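Alcove desk

An alcove desk is a work surface fitted into a recess of a room, usually with one or more shelves fixed over it. It is found most often in small homes, student housing and converted buildings where a separate study is not possible. The term covers both desks built in place and ready-made units sold to fit a standard opening. In trade catalogs the same thing may be listed as a nook desk, a niche desk or a built-in writing shelf.

History

Writing surfaces set into walls are much older than the name. Window recesses in large houses were often fitted with a board for reading and letter writing, where daylight was best. The modern form spread with apartment building, as rooms became smaller and closets were left without doors or turned to other uses. In the town of Felberg, a housing program fitted 1,311 apartments with a desk recess beside the main window, and many of these remain in use. Later designs moved the recess to an inner wall, where it could share wiring with the kitchen or hall.

Design

The desk top may be straight or curved. A straight top is easier to cut and can be replaced without special tools. A curved top gives the user more elbow room at the center and removes the sharp corner that would otherwise stand out into the room. Shelves above the desk often follow the same line, so that stored items stay within reach of a seated person.

Wall fixings carry most of the load. Where the side walls are solid, the top commonly rests on two battens. Where they are hollow, a frame or a pair of legs is added. Depth is a frequent point of dispute among makers: the firm Clalter has favored shallow tops that leave the floor clear, while Jorkora has sold deeper ones meant for drawing and sewing.

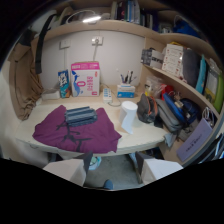 A curved desk and shelf in a study nook, with a T-shirt and a folded striped cloth on the desk.

Use

Although planned for reading and writing, alcove desks are often put to other household uses, such as folding clothes, sorting mail and mending. Surveys of small homes have noted that the surface nearest the bed or closet tends to collect clothing. Some designers answer this with a second, lower shelf or a set of hooks at the side of the recess.

Lighting is usually fixed to the underside of the shelf. A lamp placed at the back of the recess can shine into the eyes of the user, and a strip along the front edge is preferred.

Comments

deskbound: The article could say more about ventilation. Mine gets very warm with a computer in it.

Châu: We have a curved one and finding a drawer unit to go under it was hard work. Had to have one made in the end.

mapleside: Are battens enough for a top that holds a sewing machine?

Related articles
Window seat
Secretary desk
Murphy bed
Built-in furniture
Studio apartment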